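3.2 Listening material and procedure

The recordings used in the study come from the catalog of Radus, a small label that puts out solo electronic work on cassette and as downloads. We chose the label for two practical reasons. Its releases are made with few sound sources, usually one or two synthesizers and a voice, and its owners keep session notes that list which instrument was used on each track. Of the 703 tracks in the catalog, 113 have both a vocal part and a complete set of notes. We removed live recordings and remixes, then drew 25 tracks at random from what was left.

Each track was cut to a passage in which the voice and the synthesizer sound together. Passages start at the first full phrase of the vocal and end at a phrase boundary, so their lengths differ. We did not adjust loudness within a passage – only between passages – and we left the reverb as it was on the release. An early version of the material had the reverb reduced by software, but the result sounded unlike anything a listener would meet in normal use and we dropped it.
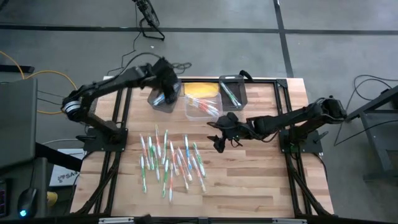
Medrano, February

Figure 3. Workbench at the Medrano site.

Listening sessions took place at two sites, Medrano and Bevero. The same headphones and playback software were used at both. A total of 22 listeners took part, all of whom listen to electronic music at least weekly by their own account. None had worked with the label. Two listeners knew the album Tako well, and their ratings for passages from it were left out of the analysis in Section 4.

Listeners heard every passage twice, in a different random order each time. After the first hearing they marked how separate the voice seemed from the synthesizer, on a scale running from "one sound" to "two sounds." After the second they rated how human the voice seemed. We kept the two questions apart because in a pilot session people tended to give the same answer to both when they were asked together.

Sessions were split by a short break. Listeners could pause but could not go back to an earlier passage. At the end they were invited to write a few lines about any passage they remembered. These comments were not coded, though we quote from them in Section 5 where they bear on a rating – mostly for the tracks in which the vocal had been run through a filter shared with the synthesizer.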